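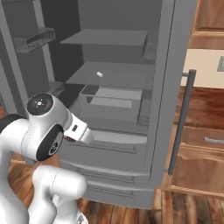 Arm at the open fridge, Warka kitchen sim.

Ticket: Success flag can't be trusted on pick tasks
Product: Nirnico task runner
Opened by: Nilmini Mondal
Status: Reopened
Date: 16 June 2018

I'm reopening this one. It was closed with the note "fixed by contact threshold change" and I don't believe it.

The problem as first reported: the runner marks a pick as a success when the fingers never held the object. We ran 400 episodes overnight on the kitchen set. The summary said 247 successes. That looked high to me, so I replayed a handful of the "good" ones, and in three of them the object's height never changed from the first step to the last. The flag went true anyway.

The explanation I was given is that the fingers brush the object, the contact sensor fires, and the checker takes that as a grasp. Fine, that could happen. But in one of my three replays the contact log is empty. No contact at all, and still a success. Raising a threshold on a signal that was never there can't be the fix.

What I did after pulling the patch:
- cleared the cache and rebuilt
- ran the onion task alone, same seed
- ran the onion task with the fingers locked open for the whole episode
- ran the fridge task with the gripper command disabled

The locked-open run is the one I'd like somebody to look at. With the fingers held apart there is no way to pick up an onion, and the flag should stay false until timeout. It went true in four episodes. The fridge run stayed false all the way through, so whatever this is, it doesn't hit every task.

View from the gripper on the onion task, fingers open:

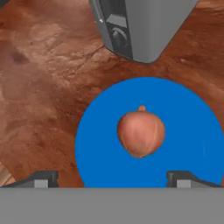
Pak-hei Chow: I can't reproduce the locked-open case on my machine. Are you sure the flag is being reset between episodes? If the one before it ended true, you might be reading a stale value. Please attach the reset log before we call the threshold change wrong.

Nilmini Mondal: I thought of that too. Two of the four came right after an episode that timed out with the flag false, so there was nothing stale to read. Reset log attached. I also don't see why a stale flag would leave the fridge task alone.

Ho-yin Liu: Are you both on the same build of Yen? The object pose goes through it before the checker sees it. If the pose jumps on load, the height check could pass for one step, and one step is all it needs.

Nilmini Mondal: Mine is the October build - Pak-hei, what's yours? A one-step jump would at least fit the empty contact log. I'd want to see the pose trace at step zero before I sign off on it, though. "Could pass" is how this got closed the first time.

Pak-hei Chow: Newer than yours. I'll roll back and rerun with your seed.

Status changed: Reopened to Waiting on rerun
Note from Nilmini Mondal: please leave the 247 out of any report until this is settled.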